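Zonent two-finger gripper, reviewed at the Lastdale open day
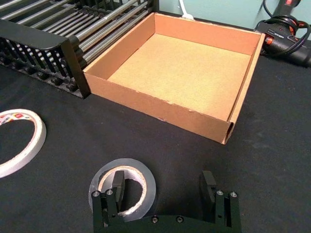
3 min read

Lastdale ran its spring open day on Wed 31 May, and the Zonent gripper was on the second bench past the registration desk. I had it to myself for most of the morning session, with Senad Todorova from the applications group at the keyboard. These notes cover handling, control and service access. Price is left out, as the distributor would quote only for a full arm package.

Mechanical

The Zonent is a parallel electric gripper with two fingers on a curved black base plate. Each finger is a flat black pad on an upright bracket, fastened with hex screws that can be reached from the camera side. Todorova swapped a pad set between runs with one key and did not have to take the gripper off the arm. The brackets have small holes in their sides. The manual lists these as mounting points for custom pads, but no drawing was supplied, and anyone planning to make their own will have to measure.

The wrist camera looks out between the fingers. At working height both pads stay in view along with a useful depth of table, so the operator can judge the approach without a second camera. The price for this is that the base plate fills the bottom of the picture. Parts lying close under the palm cannot be seen.

The task

The bench task was to pick up a roll of clear packing tape lying flat on black cloth and place it in an open cardboard tray. The rest of the table was set out like a packing station, with a dish rack against one side of the tray, a glue gun near the other, and a roll of masking tape off to the left. I prefer this to the foam cubes on a white board shown at the Ballo stand last July.

Tape rolls are awkward. They can be gripped across the outside diameter, if the stroke allows, or by the wall, with one finger down the core and the other outside. The demonstration used the wall grip. The left finger goes into the core, the right finger comes down clear of the roll, and the gap closes on the wound tape. Clear tape on dark cloth is also hard on depth sensing, and Todorova confirmed that the approach was being planned from the color image alone.

Over the session I logged 62 attempts. The gripper completed all but 7. Most of the failures came from the inserted finger landing on the rim of the core and pushing the roll forward. The controller detects this from motor current and backs off, but it then repeats the same approach from the same height. A small lateral offset on the retry would be an easy improvement. I raised it with Orsolya Csonka, who maintains the control software, and she has it on the list for the next release.

Placement was less demanding. The tray walls are low, and the release height could be set generously. With the dish rack touching the tray on the left, the planner kept to the right side on the way in, and this added noticeable time per cycle.

Control

The interface is a browser page with force, width and speed on sliders. Values can also be typed, but the fields accept entries outside the permitted range and clip them without a message. Force control is good at the low end and coarse above the midpoint. Logging is thorough. Each attempt is saved with motor current and camera frames, and export worked the first time.

Service

Pad life is given as over 1,000 hours. I could not check this in one morning. Crescencio Cuesta, who handles spares for Barta, stocks pads in pairs and brackets singly. The cable exit at the wrist has no strain relief, and I would add one before running shifts.

Rating: 3 out of 5

Recommended for mixed packing work at modest speed, where the wrist view and the easy pad change will count for most. Wait for the next software release if your parts are rings or rolls. Lastdale is taking names for a bench trial in July, two hours per visitor, own parts welcome.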